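Ticket: Left gripper lets the handle turn while closing
Project: Zista hand-held pair, shared workshop build
Opened by: Eduard Štěpánek
Opened: 2019-04-23
Status: Open, workaround in place
Priority: Medium

What's going on

Hello everyone, and thank you in advance for reading, I know my tickets run long. The left gripper of the Zista pair closes fine on an empty stroke, and it closes fine on anything flat. On a tapered handle it takes hold and then, over the last bit of travel, the handle rolls a little between the pads. It doesn't drop anything. It just ends up pointing somewhere I didn't ask for, and when the next step is to put a loop over a hook, that is enough to spoil the whole try.

The right gripper, built from the same print files and the same bag of hardware, doesn't do it. So I'm inclined to blame my assembly before I blame the design, although I did lose an evening to blaming the design first.

What I checked first

I started with the fingers wide open over bare table, looking at how the tips line up with each other before they have anything to push on. If one finger sits proud of the other, you can usually spot it there. I also went over the little screws in the finger tops, because on the Cernmont build last July those worked loose and gave us nearly the same complaint. 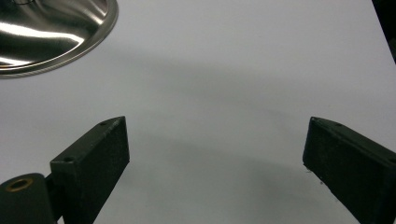

Fingers open over the white tabletop, steel bowl at upper left.

The screws were snug. I took them out anyway, cleaned the threads and put them back. With the gripper in my hand I could rock the left finger sideways by a hair, and I couldn't get the right one to do that at all, so something further down the arm has play in it. My money is on one of the pivot bushings. Mikuš sold us the brass ones in two batches, and I'm sorry to say I mixed them in the same drawer – my own fault, and I've since labeled the drawer.

How to reproduce it

Anyone who wants to try this is very welcome to, and I'd be glad of a second pair of hands that aren't mine. The stand with the hooks stays on the white board, and the whisk is the best test piece I've found, since its handle tapers and you notice right away when it turns. Put both grippers on, tracking plates upward, and leave enough slack in the cables that they don't tug on your wrists. Pick up the whisk by the handle with the left, bring it in next to the pole, and keep the right one parked near the side of the board until you want it.

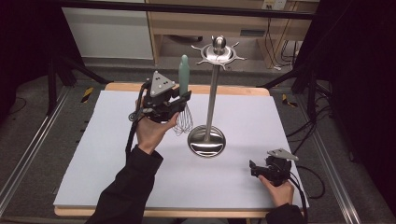
Reading time: 4 min

Close slowly. If you snap the trigger shut, the roll is over before you can feel it, and you'll think everything is fine. I did 2 runs slowly and 2 runs fast, and the slow ones showed it both times. Please also try the whisk a little higher and a little lower on the handle. Down where it narrows I get more roll, and up near the fat end I hardly get any, which makes me think the pads are meeting at a slight angle and the thin part just has more room to find it.

One thing I'd ask is that you don't tighten the pivots to make the play go away. I tried that, and the finger got so stiff that it came back late on opening, and then I had two problems on the go.

Things I have ruled out

Pad wear: I swapped left for right and the trouble stayed with the left gripper.
Tracking: I unplugged it altogether for a run and the handle still rolled.
Cable drag: I had a friend hold the cable up out of the way, no change.
The Skindine grip tape on the trigger: peeled off, no change, now I need more tape.

Where it stands now

For the time being I take hold as high on the handle as I comfortably can, and wait a moment after closing before I move off toward the hooks. 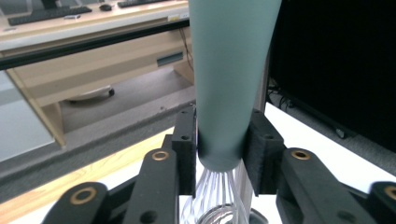
With that habit the hanging practice can carry on, so please don't let this ticket stop anyone from using the pair. I'd still like to fix it properly. The plan is to pull all 4 bushings out of the left gripper, measure them, and refit it with ones from a single batch. If the rocking goes away, I'll close this. If it stays, I'll reprint the inner arm, a little thicker around the pivot hole, and we'll see how that feels.

If somebody has the small reamer, could you leave it on the bench by the printer? I've looked in the usual places. I'll add a note under this ticket once the bushings are out.

Eduard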